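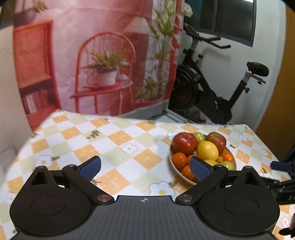
Re: [grippers] Pad choice for round fruit

On Friday Ladi Okeke wrote:
> Has anyone run the Nincombe pads against the Dreton ones on
> citrus and apples? We get slip on the glossy apples above 80 mm
> opening. Also, does the wrist view lose the object once the
> jaws are fully open?

Ladi,

We ran both last month on the hand-held units, using the mixed fruit bowl on the patterned cloth. Same linkage, same operator, 600 picks per pad type, Fester controller logging at the default rate.

Slip on apples was mostly an approach problem. If the pads close above the widest point, the fruit squirts downwards whichever pad you fit. Going in 10 mm lower fixed most of it. What remained was worse with the Dreton pads, which are harder and have a shallower texture. The blue textured ones have stayed on and I would start with those.

On the view: at full opening both fingertips stay in shot, but the right pad and jaw can cover the near rim of the bowl and part of an orange behind it. Samuel's tracker coped with that on the oranges. It did less well on the yellow fruit, where one overlaps its neighbours and the outlines merge. The cloth also has printed flowers with yellow centres and we had 2 false detections on those – a plain cloth would be a fairer test of the pads alone.

Not tested: pad wear beyond the 600, and anything smaller than a lime. Closing force was fixed throughout, so don't read the results as a force comparison.

I can send the logs off-list if you want them. They need the current Fester reader, the older one drops the jaw width column.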